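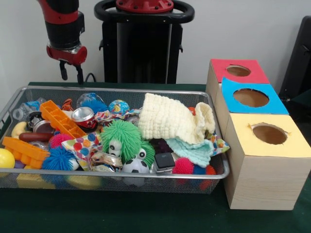 Mixed items in the wire-mesh basket, with the sorting boxes at right. Briledance household trials, Eltus, Pluditmont.

1/13
Eltus is often asked whether a machine can tidy a room yet. This thread sets out what our Briledance project has found so far and where we believe the public discussion is ahead of the evidence.

2/13
The chore is a plain one. A container of mixed items is placed on a table beside three boxes, each with a round hole in the top. The arm is told which items belong in which box. It must pick each one up, carry it over, and release it through the hole.

3/13
Most adults would regard this as a few minutes of dull work. We chose it for that reason. Picking up after a child, clearing a break room, and returning stray goods to the right bin on a shop floor all draw on the same small set of skills.

4/13
Through the end of February, the project logged 2,942 pick attempts. Of these, 424 required a person to step in. An attempt is counted as assisted if a team member touches the item, the container, or the arm for any purpose. Verbal corrections to the instruction are logged separately.

5/13
We ask readers not to turn those figures into a single success rate for "household robots." They describe one task, on one table, in one room, with lighting that does not change. A kitchen at 6 p.m. is a different matter.

6/13
Cloth remains the leading cause of assistance. A knitted piece has no fixed shape, and the gripper may take hold of one edge while the rest stays under a neighboring item. Lifting then pulls several things at once. A folded cloth by itself on a bare table is a far easier problem, and results from that setup should not be quoted as if they covered this one.

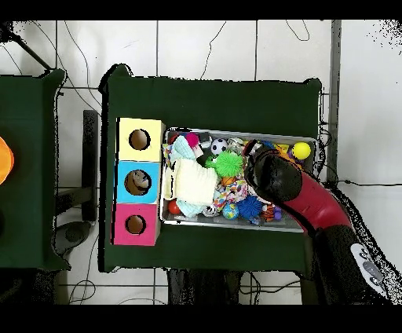 The work table from overhead, with the gripper above the packed tray and the three boxes alongside.

7/13
Round items are the second cause. A smooth ball in a crowded container tends to roll as the fingers close. Spiky balls are easier for a two-fingered gripper because the spikes give it something to hold. Members of the public who visit usually predict the reverse.

8/13
Crowding matters more than the number of kinds of items. When the container is full, the arm spends much of its time choosing an approach that will not disturb what lies next to the target. When the container is nearly empty, the same arm with the same software appears far more capable. Short demonstration videos are frequently made under the second condition. We encourage viewers to ask how full the bin was at the start.

9/13
The boxes introduce a difficulty of their own. Once an item has been picked up, it must still fit through the hole. A can held across its middle may need to be turned, and a cloth must be gathered. In our records a good grasp followed by a poor release is scored as an incomplete task, whatever the quality of the grasp. We are aware that other groups score these stages separately, and comparisons should take that into account.

10/13
On speed: a run is ended after 10 minutes, whether or not items remain. A person doing the chore by hand does not need that allowance. For a household, a slow machine may still be useful if it can be left alone. For a shop floor, it generally is not, and we have advised our partners at Pluditmont accordingly.

11/13
"The question I would put to any vendor is how often someone has to walk over to it," said Mohandas Devadiga, who leads the trials. "A machine that needs you twice in an hour has not given you the hour back. We are a team of 4, and on some afternoons most of us were standing by the table."

12/13
Our present position is as follows. Sorting rigid, well-separated items under fixed conditions is within reach of current equipment. Sorting a full container that includes cloth is possible with supervision. Unsupervised tidying of an ordinary home has not been shown in our trials, and Eltus does not expect to claim it in the coming project period.

13/13
The next series will keep the same boxes and change the room lighting between runs. Scoring rules and the definitions of an assisted attempt will be posted on the Briledance page before the first run. The lab in Pluditmont is open to visitors on Saturday, and requests for the item list may be sent to the project office.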